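Filed under: Home, Heating, Notes
Posted by Hafþór Østergaard in February

Balancing the radiators at Gurkside

The flat at Gurkside has a gas boiler, two-pipe radiators and lockshield valves that had been left fully open. The radiator nearest the boiler took most of the flow. The one at the far end of the loop reached temperature 20 minutes after the rest.

I started with everything off and the system cold, then opened all the thermostatic valves to maximum. Count the turns on each lockshield as you close it and write the number down. You will want it later if the result is worse than what you had. 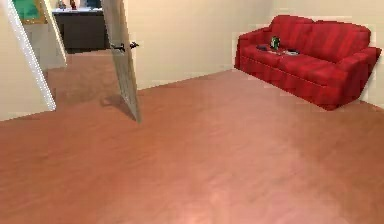 Living room, red sofa against the back wall.

Next, heat the system and note the order in which the radiators warm up. The fastest gets closed to a quarter turn open, the slowest stays fully open, and the others go somewhere in between. I clip one probe to the flow pipe and one to the return, and adjust until the drop matches on every radiator. Wait between adjustments – the readings drift for a while after each change.

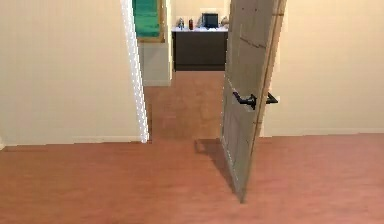
The Eskildsen valves in the bedroom have a coarse thread, so an eighth of a turn is a large change. The Renia ones are finer and easier to set. Both take the same square key.

I also lowered the boiler flow temperature one step at a time. The hall now lags slightly in the mornings and I have left it alone. Pump speed is still on the factory setting and I will look at that next.

Contact | Copyright Hafþór Østergaard | Back to top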